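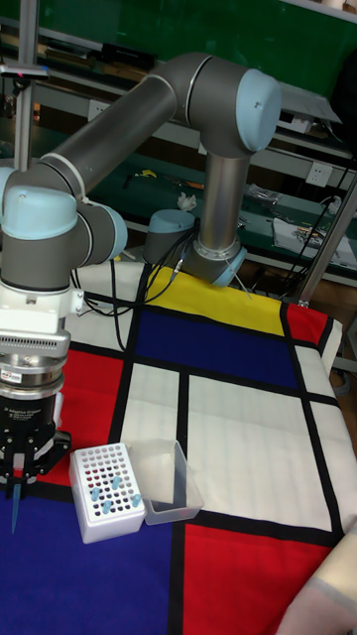 Tube and tip bench: safety checklist with comments
Javar teaching lab, bay 3
August 2022
Checked by: Noreen Tanoli
Second check: Daniyal Kazmi

Marks used: OK, OK with comment, Fix, Not checked

1. Floor and approach

1.1 Walkway to the bench clear: OK
1.2 No trailing leads where people stand: OK
1.3 Stools pushed in, feet sound: OK with comment
Comment: One rubber foot replaced by Mohsin. Lovely job, no wobble at all now!

2. Table and cloth

2.1 Cloth lies flat, no ridges under the racks: OK
2.2 Corners clipped: Fix
Comment: The clip at the window end has lost its spring. New ones are in the Loletti drawer, please fit before the next class.
2.3 Cloth washed since last check: OK
Comment: I do love this cloth. It came through the wash with its colours as bright as ever, and the first-years always find their way to this bench.

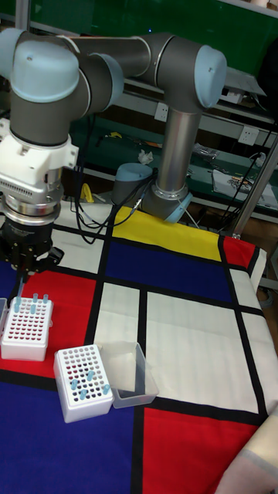 3. Racks

Racks need a flat, steady spot and enough elbow room for whoever is loading them. We tried several layouts before settling on one, and Daniyal's idea of using the cloth itself as the map is a real winner. The left rack goes on the red block, as it is here, so "back on red" is all anyone has to remember at clearing up time. Please keep using it!

3.1 Racks sit level, no rocking: OK
3.2 Holes free of chips and burrs: OK with comment
Comment: One rough edge smoothed on a spare rack. The rest are in super condition for their age.
3.3 Spare racks stored upside down: OK
3.4 Rack numbers entered in the Trallon book: Fix
Comment: Rack 2,372 is in the book twice. Tanveer to sort.

4. Clear box

4.1 No cracks at corners or rim: OK
4.2 Wiped out at close of day: OK
4.3 Nothing stored in it overnight: OK
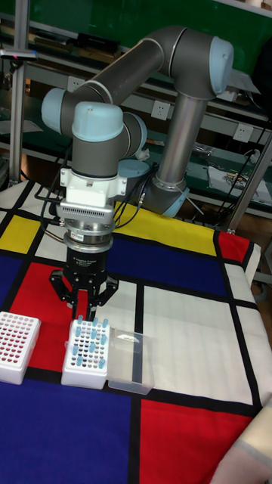
Section 4: clear box to the right of the middle rack.

5. Arm and cables

5.1 Stop button tested, arm halts at once: OK
5.2 Base bolts tight: OK
5.3 Cables free to move, no rubbing: OK with comment
Comment: Followed the whole run by hand with the power off. Beautifully tidy at the plug end, thank you Darius. Look again in December.
5.4 Finger pads clean and secure: OK
5.5 Hands kept off the cloth while the arm is live: OK with comment
Comment: Everyone on the morning session was spot on, and two of them reminded me before I could remind them. Brilliant to hear. I would still like the reminder card moved up to eye level, as it is easily missed

by anyone sitting down.
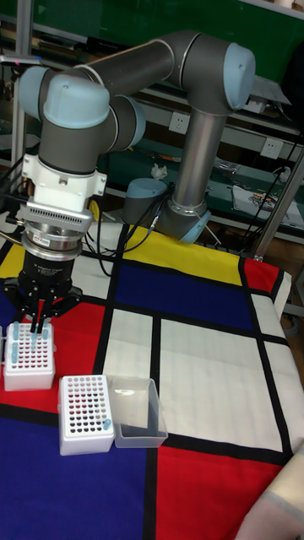

The Camacho card holder by the door would do nicely, and it only needs 10 minutes and a screwdriver.

6. Still to do

Clip at window end: Mohsin
Double entry in the book: Tanveer
Reminder card moved: Daniyal
Fresh box of gloves, 40 pairs, medium: Noreen

Not checked this time: the eyewash bottle, which is away being refilled. The one in the next bay is full and in date.

Signed: N. Tanoli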